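Teaching the arms - FAQ
Last updated 5th October

Do I need to know how to code?
No. Grab the leader handles, move, the arms follow. Thats it.

Hand guiding or remote?
Both work. Hand guiding for slow stuff, one arm at a time. Remote for anything with two arms. Most people at Cekari end up on remote.

How many demos per task?
58 for a simple pick and place. 147 for the kitchen tasks in the Drulumine set, cups and bottles roll and you need the variety.

I messed up halfway. Start over?
Small fumble, keep going, recoveries are useful. Dropped on the floor or E-stop hit, discard the take.

Can I do the same motion every time?
Please don't. Move the objects between takes, change the angle, swap which arm goes first.

How long is a session?
2 hours max, then hand over. Tired hands make jerky demos.

Gripper feels laggy on remote?
Restart the Esta client first. Still laggy, check the network cable. Then write to support.

Where do the recordings go?
Upload automaticaly when you press Save. Kept 8 weeks, then only the approved ones stay.

Can I bring my own objects?
Yes if they fit the gripper. No glass, nothing sharp, nothing full of liquid.

What does the kitchen setup look like?
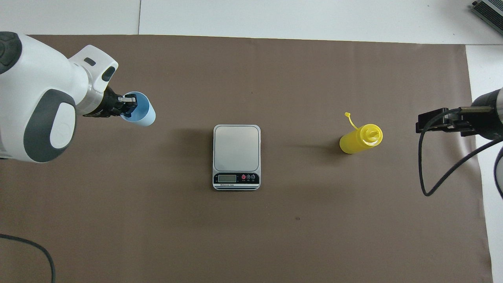

Kitchen task, top view: cup in the left gripper, scale and squeeze bottle on the mat.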